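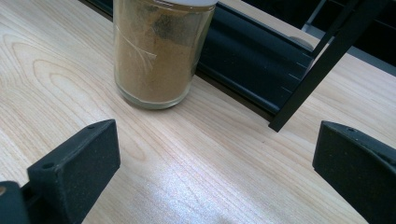

By Emmanuel Okoth
Balesby Gripper Trials, updated October

Questions we get about the hand-held gripper comparison

Which grippers are you comparing?
Two finger sets on the same hand-held body. The Grallstead set has blocky fingers with flat inner faces. The Lyimo set is narrower and has a soft pad. Both take the same mounting screws, so a swap takes a few minutes.

Why use glass jars?
People asked for kitchen items. Clear glass is hard for a depth camera, and a full jar is heavy enough to slip if the grip is weak. We also use light things such as plastic cups, which show when the fingers squeeze too hard.

Do you test with one hand or two?
Both. Most shelf tasks are done with a gripper in each hand, and the operator picks which side to use. 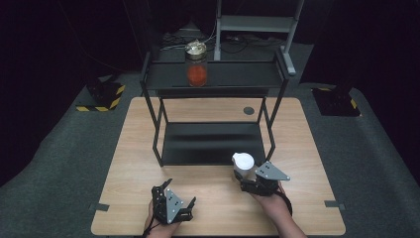 Two-handed shelf task, with a white plastic cup in the right gripper.

How many trials are in the comparison?
We have 509 usable trials so far and plan to stop at 2000. Another 51 were thrown out for dropped camera frames or a bad clock sync between the left and right units.

What counts as a failed grasp?
The item drops, tips over, or has to be grabbed a third time. A second try is logged as a retry and scored separately.

Does the light over the table cause trouble?
Sometimes. A pale, shiny tabletop throws glare into the finger cameras, and auto exposure then makes dark parts darker. We lock exposure before each block and check it on both sides.
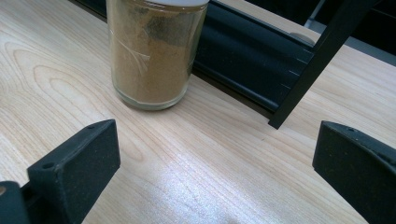
We tried a matte mat for one block and the tracking got a little better, but the cups slid less too, so those numbers are kept apart from the rest.

Which controller do you run?
The Denosance controller, with the stock settings. We changed only the grip force limit, which is set lower for cups than for jars.

Can I get the raw logs?
Yes. Write to the Balesby bench and say which finger set you want. Video is sent on a drive. The logs alone are small enough to download.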